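Flisden Parts Exchange
Sorting FAQ

Home | Drop off | Sorting | Kits | Contact

Updated in a rush before the November drop-off. If something is missing, email us and it'll get added when there's a minute.

What do you sort?

Small plastic parts. Building blocks, clips, cubes, counters, odd connectors from sets that lost their box years ago. They come in mixed, they go out by color. Schools and after-school clubs take most of them.

Do I need to know anything first?

Nope. If you can tell red from orange in decent light you're fine. Orange is the one that causes arguments, see further down.

How are the bins set up?

One row, open tops, near the front edge where you can reach them without leaning over the work. Four is plenty for a session. We tried a ring of bins once and people kept reaching across each other. Also tried stacking. No.

Small bins on purpose. A big one lets you go on for an hour before you notice you've been throwing the wrong thing in.

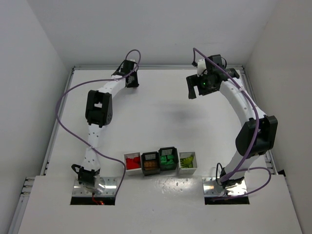

Four small open bins in a row, front of the table.

Which bin goes where?

Up to you, but don't move them once you've started. Your hand learns the spot faster than your eyes do. If you swap with someone mid-session, tell them the order out loud.

Can I use my own bins?

Sure. Open top, straight sides, light colored if possible. We mostly buy the Prullon ones, 12 to a box, they nest OK when empty. Cereal boxes cut down work too but they tip.

Why is the table white?

Colors show up. We used a brown blanket the first year and lost every dark piece on it. White does bounce the light a bit, so if a piece looks washed out, turn it or slide it somewhere duller before you decide. Don't decide in the shiny patch.

What about pieces with a notch or a cutout?

Color first, shape second. A clip with a bite out of one side goes in with the plain blocks of the same color on the first pass. Shape gets done on the second pass, different session, usually different people.

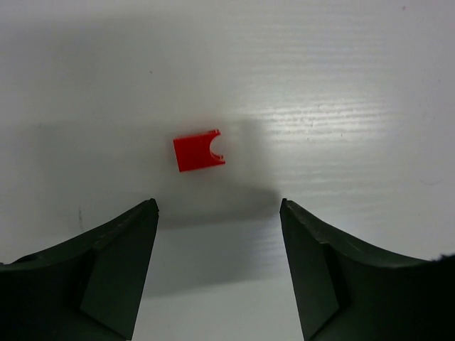 Photo: Ayman Bouzid / Flisden Parts Exchange

Red is the easy one, start new people on red. Most of our red comes in as small blocks and clips and there's hardly ever a question about it. Pink is a separate thing, pink goes to the side until someone has a pile of it.

One at a time or by the handful?

One at a time for the first 80 pieces or so of any new bag. After that you know what's in there and can grab a few. Handfuls straight away = a re-sort later. We've done a lot of re-sorts.

How far apart should the pieces be?

Enough to pick one up without nudging the next. Spread the heap out with the flat of your hand, pull a few forward, leave a clear stretch of table in the middle to work in. If you run out of clear table you've tipped out too much, scoop some back in the bag.

What if I drop one in the wrong bin?

Fish it out right then. Don't tell yourself you'll get it at the end, you won't. If it's gone under, tip the bin out. Takes 2 minutes.

Orange. Is it red or yellow?

Niether. Orange gets its own bin if there's more than a spoonful, otherwise it goes in Mixed. Please stop putting it in yellow. The faded reds that look orange are still red, check the underside, sun only gets the top.

Two colors on one piece?

Biggest area wins. Stickers don't count. Peel them if they peel, leave them if they fight you.

Bins in a row or a column?

Row if you're sitting, column off to one side if you're standing or if you like the middle of the table clear. People have strong feelings on this. 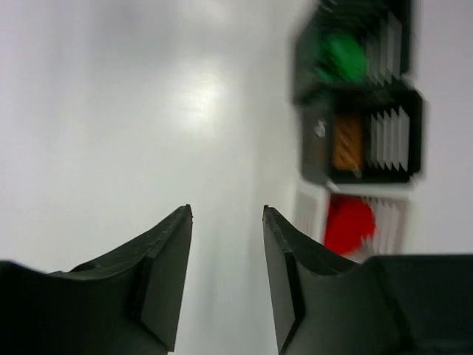 Binta Ugwu wrote in to say that a column down the right side only suits right-handers, and that she lost a whole afternoon before moving hers to the left. She also wants it known that the far bin should be the color you see least, so you're not stretching every time. Fair. We've changed the setup sheet.

When is a bin full?

Finger's width from the top. Not heaped. Heaped bins shed pieces on the walk over to the shelf and then you're on your knees with a flashlight.

Where do full bins go?

Weigh it, write the color and weight on the Truvari sheet by the scale, tip it into the matching tub on the shelf, bring the bin back. Please bring the bin back!! If the tub is full there's a spare behind the door.

How many pieces are in a kit?

2000 in the big school kit. We go by weight, so don't write to us if you got a few under. If you're a long way short, do write.

Do you wash them?

Before sorting, yes. Mesh bag, warm water, dish soap, rinse, spread on towels overnight. Pieces should be bone dry before they hit the table or they stick together and you get two in the wrong bin for the price of one. Anything with a motor, light or battery holder gets pulled before washing and goes in the tray marked Electrical.
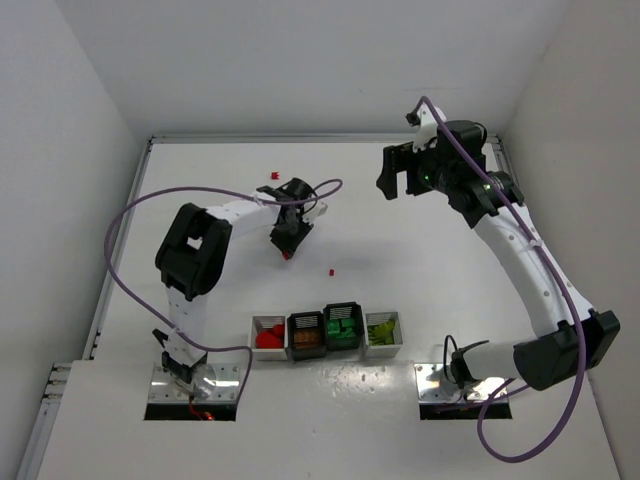 Where do the small cubes go?

In with their color like everything else. They used to have a tub of their own but it was always nearly empty, so that's gone. Clubs that want only cubes can ask for them on the order form and we'll pick them out on the second pass.

What about broken pieces?

Cracked, chewed or sharp, into the reject bucket. Scuffed is fine. Bent prongs on a clip, try it on another piece, if it still grips it stays.

Can kids help?

From school age up with an adult sitting next to them. Nothing smaller than a thumbnail for the little ones, we'll give you a pre-checked bag.

Can I take a bag home to sort?

You can. Ask Ayman for a home bag, it comes with folded bins and a color card. Bring back everything including the rejects, the weight has to match up.

Where do I drop stuff off?

Side entrance on Nilsuwan Street, ring twice. Bags tied please. No loose pieces in shoeboxes, the lids come off in the car and then its your problem and ours.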